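Kisten Port Liaison Group
Minutes of the May meeting

The meeting opened at 9 a.m. in the terminal conference room. The harbor authority chaired. Representatives of Ghumman Shore Excursions, Grendemo Ferries, the town council and the downtown merchants' association were present. The pilots' association sent apologies.

1. Minutes of the previous meeting
Approved with one correction: under item 4, "east berth" should read "west berth."

2. Berth schedule
The harbor authority reported that the Memeo will begin calling at Kisten on Mondays when the fall season opens. The ship carries 2,000 passengers and will use the west berth. On those days Grendemo Ferries will move its noon departure to the inner pier. The ferry company asked that the change be printed in its fall timetable and requested written confirmation of the berth assignment before the timetable goes to press. Agreed.

3. Ground transportation
Ghumman presented a revised plan for coach loading. The plan provides 12 coach spaces in the north lot and moves the taxi line to the street side of the terminal. The council representative questioned whether coaches could turn safely at the lot exit while the ferry is unloading. After discussion, the group approved the plan for a trial period of two months, subject to a review by the town traffic office.

4. Passenger information
The merchants' association asked for longer opening hours at the visitor desk – at present it closes before the last shuttle returns. The harbor authority will cost a later closing time and report back. The town map will be reprinted with the new shuttle stops and the corrected location of the post office.
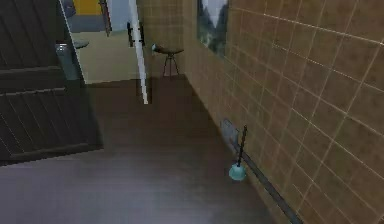 5. Harbor fees
The proposed passenger fee was discussed. Ghumman asked that any increase apply only to bookings made after the new rate is published. The item was tabled until the council has completed its budget review.

6. Other business
Grendemo Ferries noted that the handrail on the inner pier gangway remains loose. The harbor authority will arrange for repair before the next meeting.

The meeting adjourned at 11:40 a.m. The next meeting will be held in the same room, at the same hour.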